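手持ちグリッパーでへちまのつかみ方を教える:作業台での手順と当番の組み方

Willari 小物包装ライン 作業手順ページ
カテゴリ:自動化/現場の進め方

Väisäinenではなく人の手で続けてきた天然へちまの取り出しと台置きを、Willariでは段階的にロボットアームへ移しています。アームはVastberg棟の隣の列に据え付け済みで、動きの元になるのは、包装担当者が手持ちグリッパーで行った作業の記録です。このページでは、記録を取る側の手順と、それに伴って変わる当番の組み方をまとめます。対象は包装担当と班長です。

準備

作業台に、へちまと白いスタンドを出します。箱や伝票は台から下ろしてください。グリッパーは指を全開にし、左右が同じように動くか、空のまま開閉して確かめます。動きが渋いときは記録を始めず、班長に渡します。
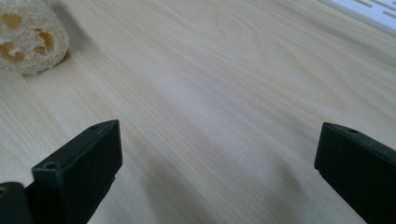
持ち方は、利き手で本体を握り、反対の手は台に触れないようにします。両手で支えると動きは安定しますが、アームには再現できない角度が混ざります。へちまに近づくときは、指を開いたまま台の少し上まで下ろし、そこで一度止めます。止める時間は2秒です。

つかみ方

1. へちまを立てて置く。
2. 指の面を左右から平行に当てる。先端だけで挟まない。
3. 繊維が少しふくらむところまで閉じ、それ以上は握り込まない。
4. そのまま持ち上げ、指定の位置に下ろす。
5. 指を全開にしてから、ゆっくり引く。

天然品なので太さも硬さもそろいません。細いものや曲がったものを選り分けず、箱から出た順に使います。失敗した回も消さずに残し、記録票の「やり直し」に印を付けます。きれいな回だけを集めたFlakstead向けの初回分では、アームが曲がった品をつかめず、結局は人が横に付くことになりました。 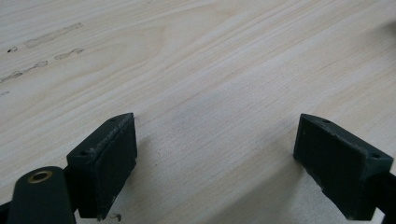
1回の当番で取る記録は70本までとします。手首に負担がかかるため、早く終わっても追加はしません。これまでに集まった記録は2,608本で、今後は本数を増やすより、担当者の偏りを減らすことを優先します。

当番の組み方

記録の当番は包装の合間に入れず、単独の持ち場として組みます。導入当初は手の空いた人が行っていましたが、包装の数が落ちた理由を本人が説明することになり、不満が出ました。現在は記録当番の時間を包装の目標数から外しています。

水曜の朝礼では、班長が前週の「やり直し」を読み上げます。氏名は出しません。どの形の品で、どの段階だったかだけを共有します。 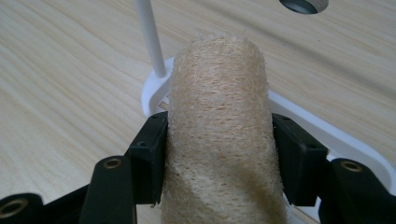
読了時間:2分

アームが動き始めた後の仕事

置く作業が減る分、検品と補充の比重が上がります。へちまの割れ、異物、乾き具合の判断は引き続き人が行います。アームが止まったときは、停止ボタンを押してから品を取り除き、再開は班長に任せてください。指の間に手を入れるのは、停止表示を確認した後に限ります。

手作業の速さで評価されてきた人には、持ち場の変更が不利にならないよう、切り替え前に面談をします。時給の区分は変わりません。記録当番を希望しない人は班長に申し出てください。理由を書く必要はありません。

片付け

グリッパーの指に付いた繊維は乾いた布で取ります。水拭きはしないでください。記録票は班ごとの箱に入れ、使ったへちまは出荷用の箱に戻さず、練習用の袋に分けます。

関連ページ:停止時の連絡順/記録票の書き方/検品基準(天然素材)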